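Sorting Small Blocks: What the Tray Does

Most guides to sorting small parts begin with the container. Solomiia Dovhaniuk begins with the surface. Her workshop at Rorna keeps 2,563 loose blocks in circulation across loan sets for classrooms and clinics, and every returned set is sorted by hand before it goes out again. Mixed colors, mixed shapes, the odd stray piece from another set.

A bare tabletop makes that work slower. Small cubes slide when nudged, and a block knocked off the edge has to be found before the set can be closed. A mat solves the first problem and a raised border solves the second. Dovhaniuk prefers a single flat color for the mat, with as little print as possible. Grid lines look useful in a catalog but compete with the pieces.

Color is the weak point. Green blocks disappear on a green mat, so sets containing many of them are sorted on gray. Pale pieces give the opposite result: cream and yellow stand out on almost any dark or saturated surface, though the two are easily confused with each other under warm bulbs. Rorna fits neutral white lamps over its benches and sorts nothing delicate after 7 in the evening. 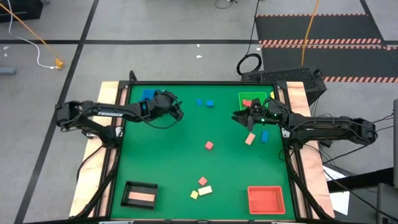
Pink, blue, yellow and cream blocks on a green mat, with a red block already in the tray.

The tray matters less than people expect, provided it is shallow. Deep bins hide their contents and encourage tipping, which mixes the layers. A low square tray shows every piece at once. A perforated floor lets dust and crumbs drop through, a real consideration with sets that come back from younger classes. Its drawback is cleaning, as the holes collect lint and need a stiff brush.

Behrouz Najafi, who writes the packing procedures for the Hapeta lending library, timed two methods over 300 returned sets. In the first, the sorter cleared the nearest piece each time, whatever its color. In the second, the sorter finished one color before touching the next. The color-first method took longer on sets of 8 blocks or fewer and less time on everything larger. Errors fell in both groups.

"With a small set you are just picking things up," Najafi says. "The method only starts to pay when you have to look for the next piece."

His procedure also calls for a spreading step. Blocks that land in a cluster are separated by a finger's width before sorting starts, and rectangular pieces are laid on their long side. Cubes are left as they fall.

Hapeta now prints the procedure on a card inside each lid. Rorna uses the same text, with one added line asking borrowers to check under the mat.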